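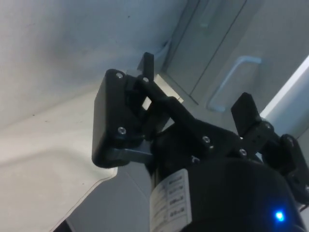

Galería: el sábado de orden en el piso de Trellwood

Sáb. 1 de abril. Subo esto deprisa que luego se me olvida. Pocas fotos y muchas bolsas, ya sabéis. Empezamos a las 10 con café y terminamos bastante más tarde de lo que dijo Lilibeth (que siempre dice "en un rato está"). Quedan pendientes el altillo y el cajón de los cables, de eso no quiero hablar todavia.

El plan era sencillo: ropa de cama por un lado, cocina por otro. Lo que no se usa desde el año pasado, fuera. Rogelio Maglaya se pidió la cocina, Lilibeth Cabrera y yo la ropa blanca. Cuatro juegos de sábanas se quedan, el resto para Harkden, que recogen en abril hasta el día 8.

Ropa blanca

Tela blanca, arrugada, con sus pliegues y alguna motita oscura. Planchar no entraba en el plan. Doblar tampoco se nos da muy bien, las bajeras menos. 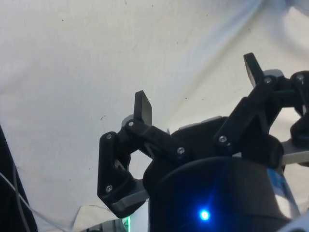

Cocina

Aqui más discusión que trabajo. Rogelio quería reordenarlo todo por tamaños, Lilibeth por uso. Ganó Lilibeth. Los táperes sin tapa, a la basura, sin llorar. Las especias caducadas tambien (un pimentón que venía de la mudanza anterior, qué vergüenza). Lo de dentro ya lo enseñaré cuando esté para enseñar, de momento puertas.
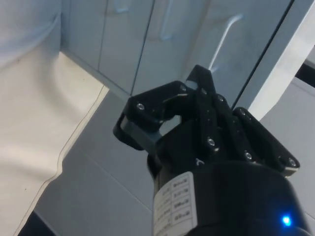
Las puertas blancas de los armarios, al fondo.

Para la próxima: comprar bolsas grandes, 5 cajas por lo menos, y etiquetas que peguen de verdad. Preguntar en Rinaldi por las baldas, que me dijeron que avisaban y nada. Si alguien quiere un juego de toallas casi nuevo que me escriba antes del finde, si no van con lo demás.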